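Flastville Community Kitchen
Shared kitchen and packing room: opening inspection checklist with comments

Inspected by: Hüsnü Karabulut
Seconded by: Jamie Fairclough
Month: September
Start: 7:15 a.m.

Marks used: OK = meets the rule. FIX = needs work, see comment. N/A = does not apply. Comments are from the inspector unless signed JF.

1. ENTRANCE AND HAND WASHING

1.1 Door closes by itself and seals at the bottom: FIX
The closer works. The rubber strip at the bottom is torn on the hinge side and daylight shows through. Same comment as last time. A new strip was bought in the spring and is still in the office.

1.2 Hand sink clear and used only for hands: OK

1.3 Hot water reaches the hand sink: OK
Slow to arrive. Let it run before you judge it.

1.4 Soap and paper towels stocked: FIX
Soap full. The towel holder is jammed and people are taking towels from a stack on the windowsill. JF: I freed the holder while we were there. If it jams again, replace it.

1.5 Hand washing sign posted at eye level: OK

2. COLD STORAGE

2.1 Thermometer inside each refrigerator: FIX
Two refrigerators, one thermometer. The reading on the door display does not count for this item.

2.2 Temperature log filled in for every open day: FIX
Gaps in the second week. Please do not fill these in afterward from memory. Leave the gap and write "not taken."

2.3 Raw items stored below ready-to-eat items: OK

2.4 All containers labeled with contents, date and user: FIX
Three tubs on the middle shelf had a name and no date. The Uysal tubs were labeled correctly and can be used as a model for new members.

2.5 Door gaskets clean: OK
A little mold in the lower fold of the left gasket, wiped off during the inspection.

3. DRY STORAGE

3.1 Everything at least six inches off the floor: FIX
A sack of flour was leaning against the end of the rack with its base on the tile. Moved.

3.2 Open bags closed or moved into lidded bins: OK

3.3 Allergens kept on their own shelf: FIX
Nuts are where they should be. Sesame was on the general shelf. The shelf label only says NUTS, so write out the full list and tape it up.

3.4 No sign of pests: OK
Traps checked behind the rack and under the stairs.

4. PORTIONING AND SWEETS

4.1 Work surface washed and sanitized before use: OK

4.2 Sanitizer strength checked with test strips: OK
Strips are kept in the drawer under the scale. The pack is almost finished.

4.3 Unwrapped sweets on a clean tray, never directly on the table: OK
White and dark pieces may share a tray if the allergen sheet covers both. If one has milk and the other is sold as milk free, they need separate trays and separate tools.

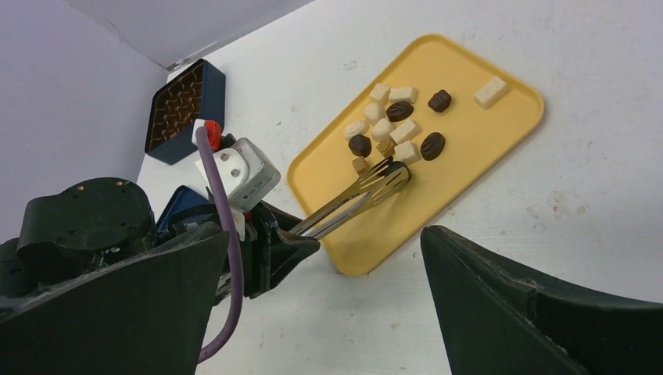
4.4 Tools for unwrapped food washed between batches: FIX
The Kudum wash sheet was signed for the morning batch only. Two batches went out. I was told the second wash was done, but the sheet has to show it.

4.5 Compartment boxes and dividers can be taken apart for cleaning: FIX
Crumbs and cocoa collect in the corners of small compartments. Use the narrow brush, then rinse and air dry upside down. A box with a divider that does not lift out takes longer and should be soaked first. JF: if a corner is cracked, throw the divider out.

4.6 Tabletop smooth, with no open seams: OK
Light marks in places. Look at it again at the next visit. 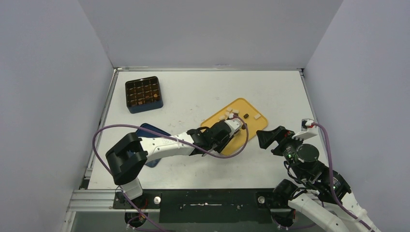

Sections 4.5 and 4.6: square box with small compartments, on the white tabletop.

5. SCALES AND PACKING

5.1 Scale level and reads zero when empty: OK

5.2 Scale checked with test weight: OK
The 500 g weight read correctly on both scales. The larger scale is rated to 3000 g and should not be used to weigh full crates. There is a floor scale by the back door for those.

5.3 Labels list ingredients in order of weight: FIX
The Amomeo gift box label still shows the old recipe. Stop using that roll today. JF: the new roll is on order, print single sheets until then.

5.4 Packing supplies stored covered: OK

6. FIRE AND ELECTRICAL

6.1 Extinguishers charged and tagged: OK

6.2 Exit route clear: FIX
Folded chairs in the back hallway. The door could still be opened fully, but the chairs have to go.

6.3 Cords undamaged and off the floor: FIX
The mixer cord has tape on it near the plug. Tape is not a repair. Unplugged and tagged out of use.

6.4 Hood filters in place and clean: OK

7. WASTE

7.1 Bins lined and lidded: OK

7.2 Outside dumpster closed: FIX
Found open, closed it.

FOLLOW-UP

Items 5.3 and 6.3 to be handled right away. All other FIX items within 14 days. Send a short note to the office when each one is done, with the item number and your initials. Items 1.1 and 2.2 carried over from the last checklist and will be looked at first on the return visit.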